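Linport district notes
June 23, 2021

Linport sits on the east bank of the Gill, where the river widens before it reaches the coast. Around 900 people live in the township and on the farms behind it. The nearest town of any size is Trallden, 18 km north on the sealed road, and most residents go there for banking, high school and the larger shops.

The old part of the township is on the flat near the landing. Newer houses have gone up along the ridge, mainly because the flat is low and the river comes over the bank in a wet winter. The council has asked residents of the lower streets to clear their drains before the end of June.
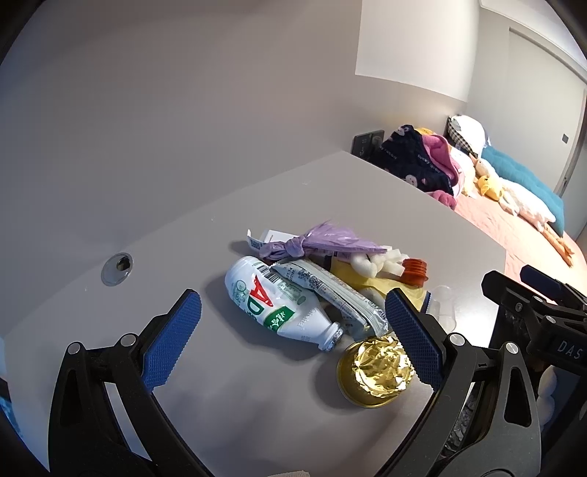

Two roads lead out of the township. The main one follows the river to Trallden. The other crosses the hills to Janum and is gravel for most of its length, with a one-lane bridge at the bottom of the second gully. Grading is under way on the Janum side, and drivers towing caravans should use the Trallden road until it is finished.

The boundary between the Linport and Janum localities has also been redrawn. It now follows the creek instead of the old fence line, so a few properties on the western side have a new locality name. Postcodes stay the same. Updated maps can be picked up at the Linport library during opening hours.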